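Section 4. Preparing and Recording the Tabletop Pick Exercise

Cirkora Student Robotics Program – Team Handbook, Plestgate campus
Issued 24 September 2019

This section applies to all teams entered in the simulated household division. It assumes that the simulator has been installed and licensed under Section 2 and that each team member has completed the joint motion drills in Section 3. Teams in the line-following division may go directly to Section 6.

4.1 Before you begin

The exercise requires two students at one workstation. One student operates the arm and is called the operator. The other watches the camera windows and keeps the log, and is called the recorder. Students exchange roles after each set of attempts. A set may not be divided between two operators.

The instructor for the simulated household division is Irén Mészáros. Requests for additional workstation time are to be made to Lino Orlandini in writing, with the team number on the first line.

4.2 Loading the room

1. Start the simulator and sign in with the team account. Personal accounts do not save to the shared drive.
2. From the Rooms list, select Moya. The room takes longer to load than the practice rooms, and the progress bar may pause.
3. Enter 31 in the Seed field. All teams use this value until the April round.
4. Confirm that the toy spacecraft is on the wooden table and that the gripper is open.
5. Press Hold. The arm must remain in Hold until the recorder has opened a log.

Note: The furniture in the room is fixed. The objects on the table are not. If the arm strikes the table at any time, reload the room before continuing.

4.3 Opening the camera windows

1. Open the Views panel and turn on Room, Wrist, and Side.
2. Arrange the three windows so that none covers another. The operator should be able to see all of them without scrolling.
3. In the Wrist window, check that both fingertips are in view. If they are not, choose Reset View.
4. Leave the Side window at its default angle. The tilt is intentional and is the same for every team.

Views of the arm at the table in room Moya.

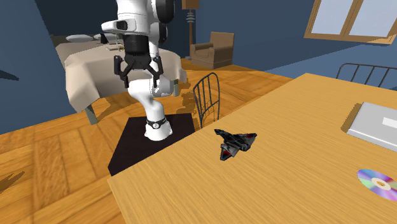
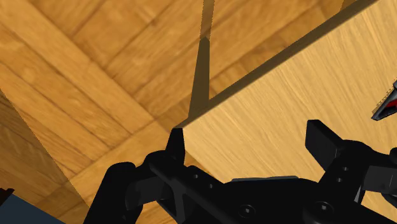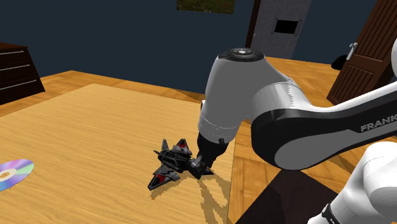
4.4 Making the approach

1. Release Hold and set the speed slider to Slow.
2. Move the wrist over the toy, keeping the fingers well above its highest point.
3. Turn the wrist until the two fingers are on opposite sides of the body. Do not grip the toy by a wing. The wings are thin, and the toy will rotate out of the fingers as the arm rises.
4. Lower the gripper in short steps. After each step the recorder reads the height value aloud and the operator repeats it.
5. Stop when the height value reads 193. Close the gripper with one press of the Close key.
6. Raise the arm to a height value of 398 and press Hold.

Caution: Do not press Close a second time if the toy slips. Each press raises the grip force, and at the highest setting the toy may be thrown from the table. Open the gripper, raise the arm, and begin the approach again from step 2.

Caution: The Wrist window gives a poor sense of depth. An operator who works from that window alone will tend to bring the fingertips down on the tabletop. The Room and Side windows are to be consulted at every step.

4.5 Recording the attempt

1. Enter the team number, the operator's name, and the seed in the log.
2. Mark the result as Held, Slipped, or Stopped. Use Stopped for any attempt ended by the operator or by the 300-second limit.
3. Write one or two sentences on what the operator intended to do. "Tried again" is not an acceptable entry.
4. Save the log before reloading the room. Unsaved logs are lost on reload and cannot be recovered by staff.

Stopped attempts count toward the set and are not penalized. Teams are asked to record them as carefully as the others – they are often the most useful entries when the control script is written in Section 5.

4.6 Common difficulties

The arm does not move when Hold is released. No log is open. Open one and press Hold twice.

A camera window is black. Close that window and turn it on again from the Views panel. Restarting the simulator is seldom necessary.

The toy is missing after loading. The seed was left blank. Return to 4.2, step 3.

The height value flickers near the table. The fingertips are touching the surface. Raise the arm one step and wait for the value to settle.

Faults not listed here should be reported to Fatos Nedeljković by means of the form in Appendix B. Attach the log, and leave the workstation signed in so that the session can be examined.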